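How to Set Up a Craft Closet You Can Put Back Together in Minutes
Posted by Antigoni Makris on May 8, 2023
Filed under: Small spaces, Storage

I love a craft closet. I love mine so much that I reorganized it twice in March, and the second time it finally stuck! If you open your closet door carefully with one foot braced against whatever is about to slide out, this tutorial is for you. You can do the whole thing in a weekend, and most of the first day is sorting on the floor with music on, so pick a good playlist.

My closet is 63 inches tall inside with a slanted ceiling on one side (thank you, old house). Yours will be a different shape, but the steps are the same.

What you'll need

A tape measure
Painter's tape and a fat marker
Bins in a few sizes – wait to buy these until Step 3
A notebook or a few sheets of scrap paper
Two big bags, one for trash and one for giving away
A damp rag

Step 1: Take everything out

Yes, all of it. Shelf by shelf is tempting and I did it that way for years, and all I ever managed was moving yarn from one end of the closet to the other. Spread an old sheet on the floor and start piles by what you do with the stuff: sewing, painting, paper, kids' projects, gift wrap. Glue goes with paper if you mostly glue paper. Scissors go wherever you're always hunting for them.

Foam and sponge shapes get their own pile. They weigh next to nothing, they take up a ridiculous amount of room, and they get dented if you stack paint jars on top of them.

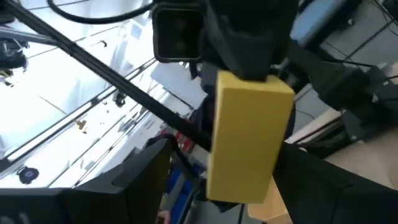 Step 2: Throw out the dead stuff

Test every marker on scrap paper. Open every glue bottle. Paint that has gone rubbery isn't coming back, and neither is that one glitter pen. I tossed 75 markers the first time I did this, and I would have told you I didn't own that many.

Be kinder to fabric and paper scraps. Anything bigger than your hand can stay if it fits in one container, and when the container is full, something has to leave before something new goes in. My friend Eirini Sfakianakis keeps hers in a pillowcase on a hook. It squishes down beautifully and she can wash it.

Wipe the shelves while they're bare. Let them dry with the door open before anything goes back.

Step 3: Measure, then shop

Measure the depth, width, and height of every shelf and write it all down, including how far the door frame sticks out. That frame got me. I brought home six gorgeous Lulano boxes that fit the shelf perfectly and would not go through the opening, no matter how I tilted them.

Take 2 inches off the height so you have room to get your hand in. Then go look for bins. You don't need a matching set, although I won't pretend a matching set isn't lovely. A few things I check in the store:

Can I lift it down with one hand when it's full?
Do the sides slope a lot? Sloped sides nest well when empty, but you lose floor space inside.
Does the rim feel smooth to grab?
Will I need a lid at all? On a shelf behind a door, probably you won't.

I ended up with open bins for everything we use weekly and lidded Hurkico boxes up top for holiday things.

Step 4: Choose colors on purpose

This is my favorite part!
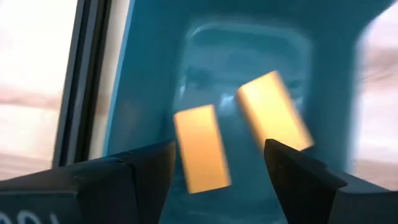 Go through your piles again and think about what color the contents are before you assign each one a bin. Dark supplies vanish in dark bins, and white lace in a white box is just as bad. What you want is contrast, the way those orange-yellow blocks stand out against deep teal blue even when you're only glancing in from above. My embroidery floss is every color there is, so it got plain gray. Black elastic, black zippers, and black buttons moved to the palest bin I had, and I haven't bought a duplicate zipper since.

If you share the closet, you can also give each person a color. We tried it. The kids liked it for a week and then everything migrated, so now we go by activity and everybody puts back what they used. Try it both ways if you have the patience.

Step 5: Load the shelves

Eye level is for whatever you reach for most. For me that's paper and the sewing basket. Heavy things go at the bottom, meaning paint, clay, and the big cutting mat standing on edge along the wall. Light things go up high.

Kid supplies go at kid height, with one exception – anything sharp or permanent lives on the top shelf in a box with a latch. I learned that one with a Fragkou fabric pen and a cream-colored armchair.

Leave one shelf section empty. I know! It feels wasteful. You'll have a half-finished project within days and it needs somewhere to go that isn't the kitchen table.

Step 6: Label with tape first

Skip the pretty labels for now. Write on painter's tape and live with it for a month. Half of mine changed: "Paper" became "Paper, plain" and "Paper, fancy," and "Misc" got broken up because it was turning into a second closet inside the closet.

Put the label on the bin and a matching one on the edge of the shelf underneath. It makes such a difference at cleanup time, especially for anyone who wasn't there when you set it up.

See-through bins are worth the extra couple of dollars for supplies that run out, like pom-poms, pipe cleaners, and modeling clay. You can tell from across the room when you're getting low, and with little kids who can't read labels yet they're wonderful. Frosted ones hide the mess a bit and still give you a hint of the color inside.

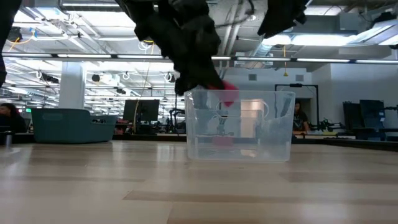
Save them for the shelves you look at often, though, and put the cheaper solid ones where you only go a few times a year. I spent $50 on bins altogether, and most of that went to the clear ones on the middle shelf.

Step 7: Practice the reset

Set a timer, pull out three bins, dump them on the table, and put it all back. If one bin takes forever, it has too many kinds of things in it. Split it or make the categories looser. My ribbon bin used to have every spool sorted by width and I dreaded it. Now it's just ribbon.

Common problems

The bins slide off the front: stick a strip of nonslip liner along the shelf edge.

Everything smells like paint: something has a cracked lid. Check the acrylics first.

You still can't find the good scissors: tie a bright ribbon on the handle and hang them on a nail inside the door. I finally bought a second pair for the kids too.

Next month I'm tackling gift wrap, which currently lives under our bed, so send me your ideas for those long rolls!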